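Skomby Sorting Trays
Home / Workroom / Trays and Dishes / Skomby

Skomby is our series of shallow trays for people who work with small parts: beads, watch screws, seeds, buttons, fly-tying hooks. The series was drawn by Erzsébet Szénási for the Orness workshop, where she repaired clocks before she began to design tools. She wanted a tray that can be washed in an ordinary kitchen sink and that does not slide when your sleeve touches it.

The flat bottom is important for the work. In a tray with a curved bottom, all the parts roll to the middle and you must separate them again. In a Skomby tray they stay where you put them, and you can pick them up with the fingers or with tweezers.
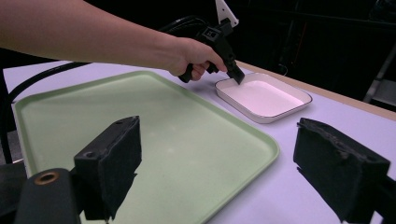 The inside corners are rounded, so that a brush or a folded piece of paper can reach everything. When you finish, tip the tray over one corner and pour the parts back into their jar. We recommend to do this slowly with seed beads, which like to jump.

Sizes and colors

Small: for one kind of part at a time. White only.
Large: for a whole project, or for holding smaller trays together. White or light green.

Many customers ask which color is better. White shows dark screws and hooks very clearly. Green is more restful for the eyes in the evening, and it is our advice for pearls, clear beads and anything pale.
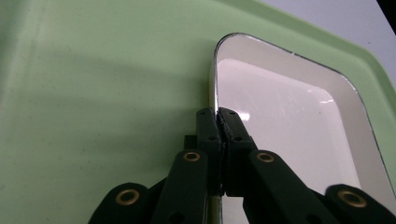
White well with rounded corners, set in pale green.

Care

Wash by hand with warm water and a mild soap. Dry the tray before you put metal parts in it, or they can leave rust marks. Please do not use acetone or nail polish remover, because these make the surface dull. Light scratches do not change how the tray works.

The trays can be stacked when they are empty. Do not keep them next to a stove or on a radiator.

Ordering

Small trays are sold in packs of 5 and large trays in packs of 2. For schools and clubs we have a box of 50 small trays, which is packed to order. Orders which arrive before noon on Thursday leave our store the same week. You can return unused trays within 30 days, and we ask only that you keep the paper sleeve.

Questions from customers
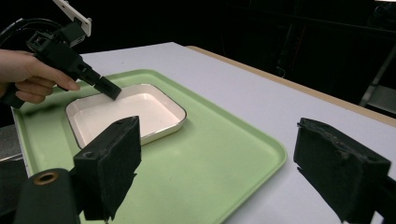

Can I use the tray for glue or paint?
Water-based glue and paint are fine if you wash the tray before they become hard. For solvent glue please take a glass dish.

Goes well with: Clevis fine tweezers, Barua bead scoop, Orness bench mat.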